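Cetasbridge Staff Kitchen: Set-up Guide for the Assisted Bench
Section 4. Teaching the bench tasks with the hand gripper

4.1 Who this section is for

This section is for kitchen hands and shift leads at sites where the Milov bench arm is being brought in to put away bowls and cups. The arm learns from runs you record by hand. You don't need any programming. You do need to know how your own counter is normally laid out, so recording is done by the people who work there.

Recording time is paid at your usual rate and is rostered. It is not to be fitted in during breaks. If your roster doesn't show it, speak to Stella Mfaume before you start.

4.2 Before you record

1. Check that the gripper is charged and that the finger pads are clean.
2. Leave the counter as you would find it on a working shift. Appliances, racks and dishes stay where they are.
3. Wipe up any water near the sink.
4. Open and close the fingers fully three times. Both should move together.
5. Enter your operator number and the task code. Bowls are 123. Cups are 300.

CAUTION: Do not record with hot food or boiling water within reach of the fingers. Move it first, or wait.

4.3 Recording a bowl

1. Bring the gripper in low, with the fingers slightly open.
2. Put one finger outside the rim and the other just inside it.
3. Close until the rim is held. Stop there. Thin plastic bowls flex if you keep squeezing.
4. Lift straight up, carry, and set down flat.
5. Open the fingers completely before you pull back.

4.4 Recording a cup

1. Approach with the fingers open wider than the cup.
2. Keep the cup centred between the pads.
3. Close on the sides, lift, and finish as for a bowl. 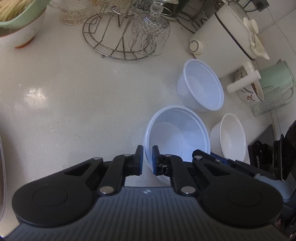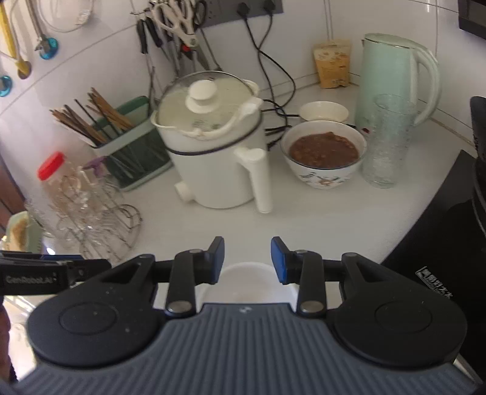

Figure 4-1. Hand gripper at the counter. First picture: fingers at the near rim of a white plastic bowl. Second picture: fingers open, white cup just beyond them.

NOTE: Glassware is not part of this release. If a run knocks a tumbler or jar, stop, mark the run as failed and put things right before going on. A failed run is still paid time.

4.5 How many runs

Each site is asked for 2406 runs in total, shared across all trained staff. The first 799 are checked by Erick Biwott, who will send back any that need repeating. Repeats are common in the first week and are not recorded against the operator.

4.6 What changes on shift

Once the arm is switched on in July, the following applies:

- Putting away bowls and cups moves to the arm between 2 pm and 5 pm. At all other times it is done by hand as before.
- Cooking, knives and anything on the stove stay with staff.
- One person per shift is named as bench lead. The bench lead can stop the arm at any time and doesn't need to give a reason.
- Hours already rostered for putting away go to prep. Njoroge Massawe holds the revised rosters.

Questions about duties or hours go to Chrysanthi Stamatopoulos. Faults with the gripper go to Tavion Boateng, with the run number if you have it.

Continue to Section 5, Storing and charging the gripper.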